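第200期终于上线啦！！拖了好几天，先给一直在催更的各位鞠个躬，你们的留言我一条一条都看了，看得又愧疚又开心。

这期我们聊的是Okabe那档深夜广播剧，就是六月份大家在评论区吵得热火朝天的那个结局。我原本坚定地站“他没上船”，录到后半段居然被搭档说动了，你们听的时候请不要笑我（笑也行，小声点）。

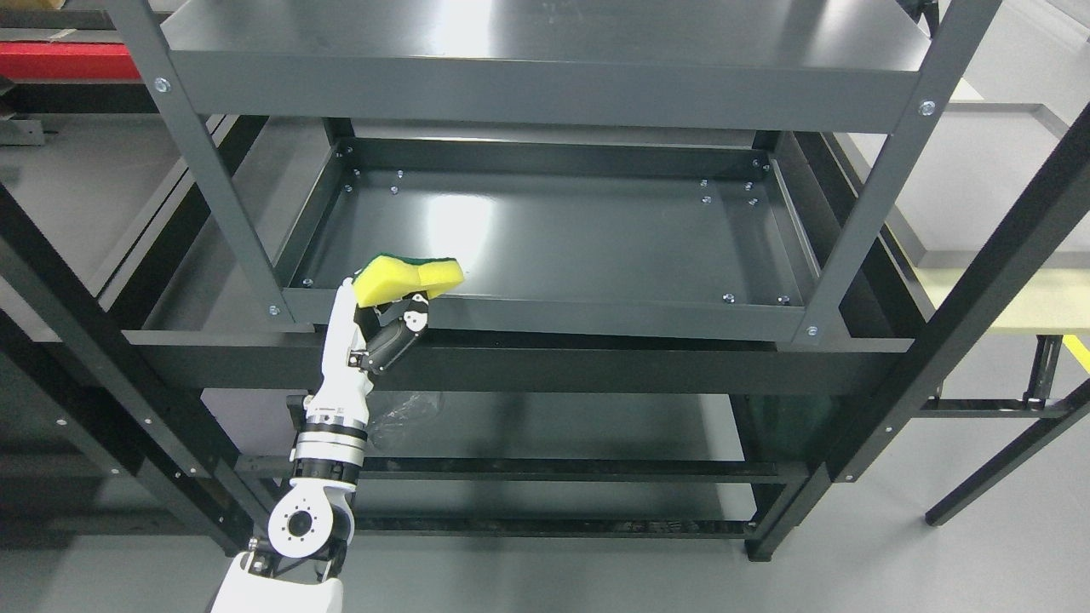

灰色金属层架，中间一层空着

接着说。中间有一段是念听众来信，这次一共收到267封，真的念不完，只好挑着念。有位在Ollham开夜班出租车的朋友写了很长很长一封，说每晚收工前都要把片尾曲听完才肯熄火，我念到一半嗓子就不太对劲了，后期也没剪，就那样留着吧。

片尾曲也有很多人问！是Zatetberg那支小乐队的老歌，专辑早就买不到了，我自己那张还是跟人软磨硬泡换来的。歌名写在节目简介最下面，翻到底就能看见。 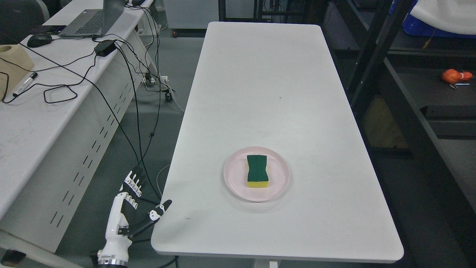 Brumemeck播客社 · 节目组

对了对了，差点忘记最要紧的事：下一期想做“听众点播”，你们最想让我们重听哪一部老广播剧，直接回复在这条下面就好，写剧名，再随便写两句喜欢它什么。冷门的尤其欢迎，越冷门我越来劲。

上次投票有689位朋友参加，把那部讲灯塔的剧送上了第一，我至今觉得是全体听众合伙整我，那部剧光风声就有十分钟啊！不过重听下来还挺上头的，风声里头其实藏着脚步声，戴耳机的朋友可以再去找找看。

还有朋友说音量忽大忽小，收到收到，这期重新调过了，开头那段闲聊应该不会再吓到人。要是还有哪里听着别扭，记下时间点告诉我，我回去慢慢修。

好啦，我去煮面了，你们先听，听完回来聊结局，没听完的朋友记得绕开评论区！

2024年1月24日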